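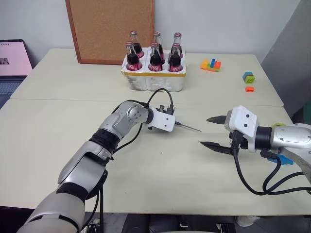 COMMUNIQUÉ DE PRESSE

Bendmont remet ses bouteilles en circulation

La limonaderie Bendmont rétablit la consigne sur ses bouteilles en verre dès le mois de décembre. Le service marketing avait proposé de parler d'« expérience circulaire ». La direction a préféré le mot consigne, que les clients connaissent déjà.

Les 4 parfums de la gamme sont concernés, y compris la rhubarbe, dont les ventes restent confidentielles dans tous les sens du terme. Les vides pourront être rapportés dans les épiceries Verhoeven et à la halle de Sedwood — bouchons non compris, mégots encore moins.

Un essai mené avec le transporteur Stadik a porté sur 1000 bouteilles. 800 sont revenues. Parmi elles figurait un flacon de vinaigre, accepté par courtoisie et depuis rendu à son rayon.

La première tournée de ramassage partira un vendredi, à l'aube, horaire choisi par Stadik sans consultation des riverains. Les caisses seront garnies de feutre.

Contact presse : Limonaderie Bendmont, poste 1711, le matin de préférence.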